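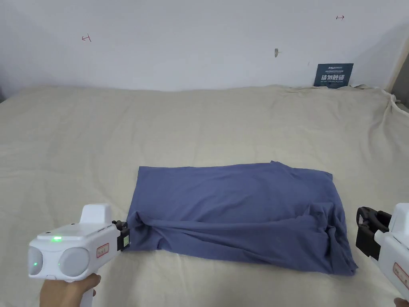 Trosard incorpora el programa Humach al plegado de prendas y acuerda con la plantilla las condiciones del cambio

El personal de ropa y habitaciones asume la demostración de las tareas con pinzas de mano y mantiene el control de calidad final

Centro Abbasi, 8 de abril – Trosard, empresa de servicios textiles y de mantenimiento de habitaciones para residencias y alojamientos, ha puesto en marcha en su centro Abbasi el programa Humach, dedicado a la automatización progresiva del plegado y la colocación de prendas. El programa se desarrolla junto con Benis, proveedor de la tecnología, y se apoya en demostraciones realizadas por las propias trabajadoras y trabajadores del centro.

Los trabajos preparatorios se iniciaron en febrero. La fase que ahora comienza comprende 1000 horas de demostración, repartidas entre las 20 personas que han solicitado voluntariamente su incorporación. Todas ellas proceden de los equipos de planchado, plegado y habitaciones, y han recibido la formación correspondiente dentro de su jornada.

Una tarea manual de alta repetición

El plegado de ropa personal es una de las tareas que más tiempo ocupa en el centro. La ropa plana de gran formato, como sábanas y manteles, dispone desde hace años de maquinaria específica en Trosard. La prenda suelta, en cambio, se dobla a mano: llega en posiciones muy distintas, con mangas vueltas y tejidos que se comportan de manera desigual, y exige decidir en cada caso por dónde empezar.

El servicio de prevención de la empresa venía señalando esta tarea como prioritaria por los movimientos repetidos de muñeca y hombro y por la postura inclinada sobre mesas y camas. Las medidas adoptadas hasta la fecha, entre ellas la rotación de puestos y la regulación de la altura de las mesas, se mantienen en vigor y no se verán modificadas por el programa.

Cómo se realizan las demostraciones

Cada participante trabaja con dos pinzas de mano, una en cada mano, y ejecuta con ellas la misma tarea que realizaría con los dedos: tomar una esquina, estirar, doblar, alisar y dejar la prenda en su sitio. El movimiento queda registrado y sirve a Benis para preparar el comportamiento de los brazos que se instalarán en una fase posterior. Las sesiones se realizan tanto en mesa como en cama, dado que una parte importante del servicio consiste en dejar la ropa doblada en la propia habitación del residente o del huésped.

El protocolo de sesión, redactado por el equipo de planta y revisado por Benis, establece lo siguiente:

– La prenda se coloca en un estado inicial distinto en cada repetición.
– El agarre se efectúa siempre con la punta de la pinza, cerrando por completo antes de levantar.
– Los errores se corrigen durante la propia demostración, sin interrumpir el registro.
– La persona participante decide el orden de los dobleces conforme a su práctica habitual.
– Toda sesión incluye pausas fijas, que se computan como tiempo de trabajo.

La posibilidad de corregir sobre la marcha fue una petición de la plantilla. En las primeras pruebas se descartaba cualquier repetición en la que la tela resbalara o quedase torcida, con el resultado de que se perdían precisamente los momentos en que la experiencia del personal resulta más valiosa. El criterio se revisó antes de finalizar febrero.

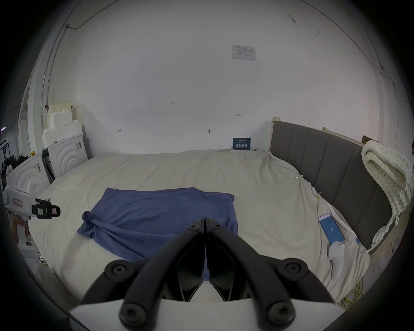
La preparación de la prenda antes del primer doblez es el punto en el que más ha influido el conocimiento del personal de plegado. Las instrucciones iniciales partían de tejidos completamente extendidos, situación poco frecuente en una habitación real. Una tela azul puede ofrecer un borde lejano casi recto y tener, al mismo tiempo, el extremo izquierdo retorcido en una esquina fruncida; también la sábana que queda debajo presenta arrugas que se confunden con las de la propia pieza. El equipo de Abbasi propuso que deshacer esa esquina se tratase como una operación propia, con sus repeticiones y su valoración, y así figura ya en el protocolo. La propuesta se ha extendido a los cuellos, a los puños y a las prendas que llegan del revés.

Otra aportación del personal se refiere a la presión del agarre. Las prendas finas requieren un cierre suave y un desplazamiento lento, mientras que los tejidos gruesos admiten más velocidad. Las participantes con mayor antigüedad en planchado han elaborado una relación de tejidos que Benis utiliza para ordenar las sesiones – de los más estables a los más difíciles – y que se actualiza al término de cada semana.

Qué cambia para la plantilla

Trosard y la representación de los trabajadores han suscrito un acuerdo que acompaña al programa durante toda su duración. El documento se encuentra a disposición de la plantilla en el tablón del centro y recoge los compromisos siguientes.

En materia de empleo, la automatización del plegado no dará lugar a extinciones de contrato en el centro Abbasi. Las horas que se liberen se destinarán a la revisión de prendas, a las reparaciones menores y a la atención directa en habitaciones, áreas en las que la empresa registra una demanda que en la actualidad no puede cubrir en su totalidad.

En materia de clasificación profesional, las personas que participan en las demostraciones perciben un complemento por las horas dedicadas a ellas. Quienes completen la formación podrán optar a dos nuevos puestos, el de responsable de demostración y el de responsable de verificación, ambos reservados en primera convocatoria al personal interno.

En materia de datos, los registros se emplearán exclusivamente para el desarrollo del programa Humach. No podrán utilizarse para medir el rendimiento individual, fijar ritmos de trabajo ni adoptar medidas disciplinarias. Cualquier participante podrá abandonar las sesiones y regresar a su puesto anterior con un preaviso de una jornada.

En materia de salud laboral, el peso y el equilibrio de las pinzas de mano serán objeto de seguimiento por el servicio de prevención. El equipo ha trasladado a Benis varias observaciones sobre la empuñadura, en particular sobre la fatiga del pulgar en sesiones largas, y la empresa proveedora se ha comprometido a responder por escrito a cada una de ellas.

Calidad y supervisión

La verificación final seguirá en manos del personal. Ninguna prenda plegada por medios automáticos saldrá del centro sin la revisión de una persona, que podrá rechazarla y rehacerla sin necesidad de justificación. Los rechazos se anotarán por tipo de defecto, y esa información se compartirá con Benis para orientar las siguientes demostraciones.

La dirección de Trosard considera que el oficio de plegado ha carecido durante mucho tiempo de una descripción escrita a la altura de su dificultad. «Buena parte de lo que sabe hacer este equipo se transmitía de una compañera a otra, junto a la mesa. El programa nos ha obligado a ponerlo por escrito, y ese material servirá también para formar a quienes se incorporen a la empresa», señala la dirección.

Próximas fases

Una vez completadas las horas previstas, Benis presentará una primera propuesta de puesto automatizado para el plegado en mesa. El plegado sobre cama queda para una fase posterior, por la mayor variabilidad de la superficie y por la necesidad de trabajar en espacios compartidos con residentes y huéspedes. La instalación de equipos estará condicionada al informe favorable del servicio de prevención y a la consulta previa con la representación de los trabajadores.

Trosard no ha fijado calendario para la extensión de Humach a otros centros.

Sobre Trosard

Trosard presta servicios de lavandería, plegado y mantenimiento de habitaciones a residencias y alojamientos. El centro Abbasi reúne las secciones de lavado, planchado, plegado y distribución.

Sobre Benis

Benis desarrolla sistemas de manipulación para materiales flexibles y presta asistencia técnica en su implantación.

Contacto para medios: Departamento de Comunicación de Trosard, centro Abbasi.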